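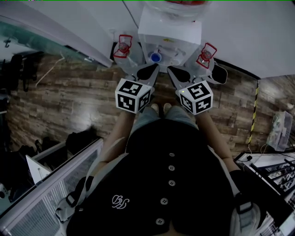 Lorcan Daly wanted to know whether the wrist tracking is good enough to train on when both grippers hold one object, and whether the Draltness method drops those segments.

Reposting my question in full, as the first version got merged. We record two-handed carries with hand-held grippers, one marker cube per wrist. I have 216 demonstrations. In 80 of them the distance between the two cubes drifts during the carry, although both sets of fingers stay on the object. Is there an accepted way to correct this before training?
Sum-yee Fung

Treat the object as rigid for as long as both grippers are in contact. Take the median relative pose between the cubes over that segment, then re-solve both trajectories with it as a soft constraint. Do not make it a hard one — the pads deform and the grip can slip. On our set, 141 demonstrations passed the residual check unchanged and 16 had to be discarded. Lorcan: the segments are kept, with a lower weight.
Oddur Arnardóttir

Check your clock sync first. We had the same drift and it was a timing offset.
Wing-yan Kwok

Sync was off on one unit. Fixed on 2nd April; drift is smaller but still present, so I am trying the soft constraint now.
Sum-yee Fung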